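Craft table check: skewers and small sticks
Dallwood Family Room, sheet 126, filled in by Candela Pacheco, December

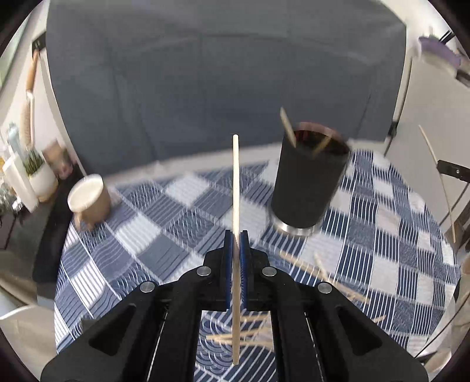
Go through the sheet before the children's session opens and again when the table is cleared. Write OK, ACTION or N/A, and add a comment wherever the answer isn't OK.

1. Skewers stored upright in a cup when not in use
ACTION. Loose ones were lying on the tablecloth as well as in the black cup. Gather them up before the under-fives come through.

2. Cup steady and heavy enough for what it holds
OK. Keep to the tall black one with the metal base ring. Don't swap it for a paper cup, they go over too easily.

3. Paper cups standing up, or binned
ACTION. Small tan one tipped on the cloth. Stand it up or throw it out.

4. Ends of skewers checked for splinters
OK for the new pack. Older Surik pack still to be gone through by hand. Anything split goes in the bin, snapped in half first.

5. Points snipped for younger groups
N/A this session, over-eights only. Snips are in the locked drawer, key 2039.

6. Tablecloth flat, no folds or overhang at child height
OK. Blue and white cloth in use. The plain one is still at the wash.

7. Cleaning products out of reach
Comment: please check the ledge as part of this item, every time. Move anything found there to the high cupboard in the Kemppainen room and note what it was.

8. Wall hooks secure, nothing heavy hung from them
OK. Small dark hook with the wooden-handled brush pulled by hand, no movement. Limit on these hooks is 2000 g.

9. Walkway between table and door clear
OK. Bags moved to the pegs in the corridor.

10. Floor swept for dropped sticks after the session
To be signed at close. Look under the table too. Two were found there last month by somebody in socks.

11. First aid box sealed and in date
OK. Tweezers replaced. Plasters low, reorder under code 3680.

Items 1 and 3 to be put right before opening. Item 4 can wait until the next sheet but the Surik pack stays off the table until then.

Signed: C. Pacheco

Recent sheets
Glue guns and hot tools
Trurnau hall: chairs and stacking
Kitchen corner, weekly
Paint store and sinks
Outdoor toys, winter check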